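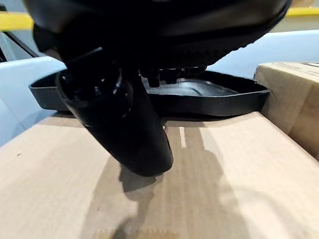 A shallow molded tray with a raised lip, with the top of a cardboard box below. Photo: Pumphrey

Pumphrey brings reusable black trays to its Zomholm packing room

Shaped trays replace loose fill in all Burkus orders from July, and customers can send them back at no cost

ZOMHOLM – Pumphrey, the order packing company, will begin shipping every Burkus desk lamp and clip lamp in a reusable molded tray this July. The change follows a 16-week trial in the company's Zomholm packing room, and it does away with the paper pads, foam corners and bags of loose fill that used to go into each box.

The trays are made by Jateck, which worked with Pumphrey on the shape from the first sketches. They are black plastic, shallow, with a raised lip around the outside and a dip in the floor where the base of the lamp rests. One tray goes in the bottom of the box, the lamp and its cord go in next, and a folded cardboard lid piece holds everything down. That is the whole pack!

"We have wanted to do this for a long time," said Tomos Hughes, packing room manager at Pumphrey. "Anyone who has opened a box and had bits of foam go all over the rug knows why. I have been that person, at home, with a vacuum cleaner, and I pack boxes for a living. The tray is tidy, it stacks, and when you lift the lamp out there is nothing left on the floor."

A simpler box to pack

Under the old method, a Burkus desk lamp needed two paper pads, four foam corners, a bag for the cord and enough loose fill to stop the rest from shifting. Packers kept each of these in its own bin along the back of the bench, and a bin running low in the middle of a busy afternoon meant a walk to the storeroom and back. Everyone in the room had their own way of building the pack, some of them very good, and the result was that no two boxes came out quite the same.

With the tray, a desk lamp takes 40 seconds to pack from start to taped box. The lip keeps the lamp clear of the sides of the carton, and the dip in the tray floor lets it settle into the same place each time. The bins at the back of the bench are gone, and the space has been given over to tape, labels and the little instruction booklets that always seemed to end up under something.

The cartons have changed too. They are still plain brown corrugated cardboard, with no printing apart from the handling marks, but Pumphrey has cut the range from five sizes to two. The smaller carton is for clip lamps and the larger one for desk lamps. Both are sized to the tray, so it drops in flat and doesn't need to be pushed.

"The old large carton was a headache," Hughes said. "It was made for a lamp that Burkus stopped selling, and we carried on using it because we had so many of them. You could lose your arm in it. I'm really happy to see the back of that one."

Sixteen weeks of trying things

The trial began with a tray that looked quite different from the one now going into boxes. The first version had a deep floor and high walls, and it held a lamp very well, but it was hard to get fingers under the lip to lift it out. Packers said so on the first morning. Customers in the trial said the same thing in their comment cards, in stronger words.

Jateck made the second version shallower and added a flat end to hold on to. That solved the lifting and brought up another problem, with trays sticking together in the stack. On warm days they would come up in twos and threes and have to be peeled apart. A small change to the slope of the lip put that right, and the third version is the one Pumphrey has ordered.

The third version also has a smoother floor. Early trays had a fine grain all over, which looked smart and picked up every speck of cardboard dust in the room. A smooth surface wipes clean with a dry cloth, and returned trays can be checked quickly under the bench light for scratches and cracks.

In all, 230 households took part in the trial. Each received a lamp in the new pack along with a comment card and a prepaid return label. Of those, 206 sent the tray back, a far better result than the team had hoped for when it started planning. Several came back with notes inside. One customer asked to keep hers for starting seedlings on a windowsill, and the answer was yes, of course.

"We read all the cards," Hughes said. "They're pinned up by the kettle and people still stop to look at them. There was a man who wrote a full page on how to fold the lid piece so it doesn't spring up at you. He was right, so we changed the fold."

How returns will work

Every Burkus order shipped from Zomholm will include a prepaid label, tucked under the instruction booklet. To send a tray back, customers put it in the carton it came in, close the flaps, stick the new label over the old one and drop the parcel at any pickup point. There is no form to fill in and no charge.

Customers who buy more than one lamp can stack their trays and return them together in a single carton. Those who would like to hold on to a tray are welcome to do so. The trial suggests they work nicely in a kitchen drawer, under a plant pot or at the back door for muddy shoes (small ones, at least).

Back in Zomholm, returned cartons are opened at a separate table near the delivery door. Trays are taken out, looked over, wiped and stacked for the benches. Any that are cracked or bent at the lip go back to Jateck, where the plastic is ground up and used again. Cartons in good shape get a second trip, with the old labels covered, and the rest are flattened and baled with the other cardboard.

Customers who have thrown away their label can ask for another through the Pumphrey website, using the order number from their receipt.

A tidier room

The new pack has given Pumphrey a reason to rearrange the packing room, a job that had been put off for years. The benches have been turned so that packers face the windows, and the shelves of loose fill that blocked much of the light have come down. Flat cartons now stand on edge in a rack at the end of each bench, with the trays beside them, so both can be reached without stepping away.

Sweeping up used to take up the last part of every shift. There is still sweeping to do, as there will be anywhere that cardboard is cut and folded, but it is quickly done and the dustpan is no longer full of foam. The room is quieter as well, without the blower that filled the bags.

"It's a nice place to be in the morning now," Hughes said. "The light comes right across the benches. We found a window we had more or less forgotten about, and someone has already put a plant on the sill. It's standing in one of the version one trays, so those came in handy after all."

What comes next

Pumphrey and Jateck are now working on a second tray shape for Burkus floor lamps, which ship in three pieces and are trickier to hold steady. Early samples use two shallow trays, one at each end of a long carton, with the pole resting between them. The team expects to try these with customers later in the year and will be looking for households to take part. Anyone with a Burkus floor lamp order at that time will be offered a place, with a comment card in the box.

Replacement shades and bulbs will continue to ship in their current packs for now. Both already travel well in folded cardboard and don't need a tray.

Orders placed before the July start will go out in the old packaging until it is used up. Foam corners and loose fill left in the storeroom will be offered to local schools and craft groups in Zomholm, who can collect from the delivery door by arrangement.

About Pumphrey

Pumphrey packs and ships household goods from its packing room in Zomholm. It handles orders for Burkus and for a number of smaller makers of lamps, clocks and kitchen things.

About Jateck

Jateck makes molded plastic trays and inserts for packing and storage.

Contact

Tomos Hughes, Packing Room Manager, Pumphrey, Zomholm
Photographs and sample trays are available to press on request.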